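Bench tips from the Avholm shared workshop

I've been building a little teleoperated arm at Avholm since June (it's called Plemier, don't ask me how many names we went through) and I keep getting messages about how I stay organized on a desk that isn't mine. So, a few things that work for me!

First one, and it's boring: clear a flat patch right at the front edge of the desk before you do anything else. I put whatever I'm working on there and push the rest back or off to the right. If both hands can rest on the piece without bumping a bottle, you have enough room.

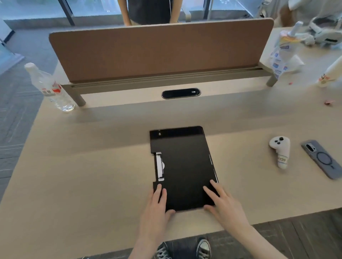 Both hands flat on the black case, controller parked on the right.

Label your controllers. I mean it. I lost 13 minutes one morning trying to pair the wrong one, and all it would have taken was a pen. Write on the handle, well away from the buttons, and go over it again when it starts to fade. Pencil is hopeless on smooth plastic – use a fine marker and let it dry before you grab it.

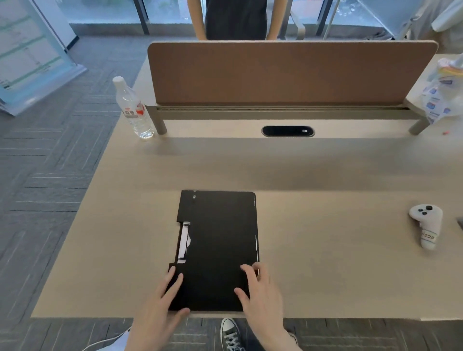

Same goes for anything with a clip or a latch. Before you start recording moves for the arm, open and close it slowly by hand a few times and notice which finger is doing the work. My first gripper had 7 mm of travel and I'd already printed the thing before I found out I needed more (the second one is much better, thank goodness).

Keep drinks at the back with the cap screwed on. Cables go down through the desk hole if there is one, and if yours is too short, get an extension. Don't stretch it across your lap!

Save your settings before you change the speed. I run Ninside at 900 for slow practice and 3000 once I trust it, and I keep both on a sticky note inside my Tan toolbox. When a move goes wrong, drop back to the slow setting and run just that bit again.

Next job is the wrist joint, which squeaks. I've tried dry lube and it helped for a day, so if you've got something better, leave me a comment.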